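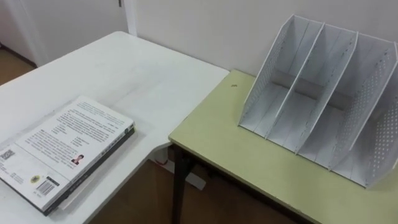

Issue 54

Hello again, paper people! It has been a month of books, folders and very little else over here, and I am happy to report that I have finally fallen in love with a file organizer. A white one, the magazine rack kind, with slanted panels and a lot of little round holes punched in the ones at the end. I had been eyeing this style since July and kept telling myself I didn't need it. I needed it.

Some background if you're new. I keep two tables pushed up against each other, a white one and a pale yellow-green one, and for years the rule was that the white one was for reading and the other one was for paper. The rule lasted until the first electric bill. After that everything went everywhere, and I once spent an entire evening looking for a Roltska warranty card that I was using as a bookmark the whole time (page 5, so you can tell how far I'd gotten).

So now the organizer lives on the yellow-green table, and the deal I made with myself is simple: if it's paper and it isn't bound, it stands up in a compartment. If it's a book, it gets to lie on the white table while I'm reading it and then it goes back on the shelf. I love seeing a book waiting for me back cover up! My mother hated that, she thought it was rude to the title, but I like having the blurb and the little author photo right there when I sit down with my coffee.

The slant is the part I'd fight for. I had a straight-sided holder before, from Staltside, and it was perfectly nice, but anything thin slid down and curled at the bottom like a sad tortilla. With the panels leaning I can flick through with one finger and see the corners. 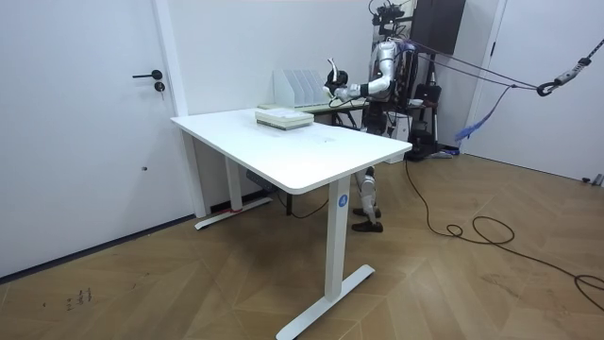

What I still haven't worked out is where the in-between things go. Workbooks, the fat stapled manuals, the Pirasden pattern booklets that are almost 1000 pages if you put them all together. They're too floppy to shelve and too thick for a compartment, and if I force them in, the thin stuff next to them gets squashed. For the moment they get stacked flat on a table, spines toward me, with whatever I'm using most on top. It works better than I expected, as long as I keep it to one stack. Two stacks and I start balancing a mug on the shorter one.

A reader wrote in after the last issue to ask about labels. I tried them! I made a whole set on the good cardstock, with a nice green border, and then ignored them within 2 days because I go by color and thickness anyway. If you share your desk with somebody, labels are probably worth it. I'd put them low on the front edge where the folders don't cover them up.

Next time I want to get into the Opoku notebooks, which a few of you have been asking for, and I have Opinions about the paper. I also need to wipe down the white table, it picks up every smudge going, so if you have a favorite cleaner that doesn't leave streaks, please tell me in the comments.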